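Search this guide Go
December 13, 2020
By the Bradora owner who writes these up

Part 2: Washing delicates in your Bradora

Okay, the machine is level and the hoses are on, so let's wash something! I start with the delicate stuff, as that's where I made most of my mistakes.

1. Turn the dial to Gentle and press Temp until the cold light comes on.

2. Put each knit in its own mesh bag. Lay the bag flat on a table, slide the garment in folded, and run the zipper all the way to the end (mine snagged on a sleeve once and I was picking at it for ages).
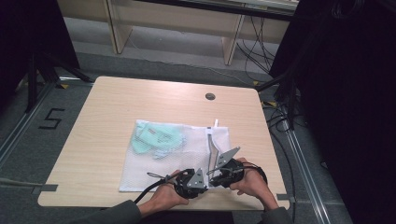 Lodhi wrote in to say that two thin sweaters can share a bag on the Bradora as long as the load stays small, and that overstuffing is what leaves the soap streaks. I've tried it since and I agree, but keep it to thin ones.

3. Load the bags loosely. The drum should be almost 50 percent empty, which looks silly and works great.

4. Add liquid soap to the left drawer. I use Butitia, one capful.

CAUTION: No bleach on this cycle. It'll yellow wool.

5. Press Spin until it reads Low. The default is way too rough for knits, and it comes back every time you unplug the machine, so check it!
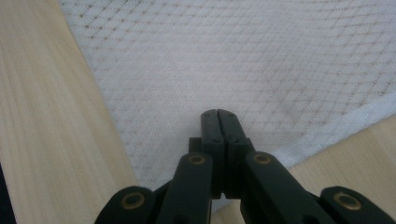
6. Press Start. You've got 7 seconds to change your mind before the door locks.

7. When it beeps, take everything out right away and dry it flat, away from the heater.

Note: if the door won't open, wait for the lock light to go off. Don't yank the handle. Mavberg sells a replacement latch, and I know the price by heart.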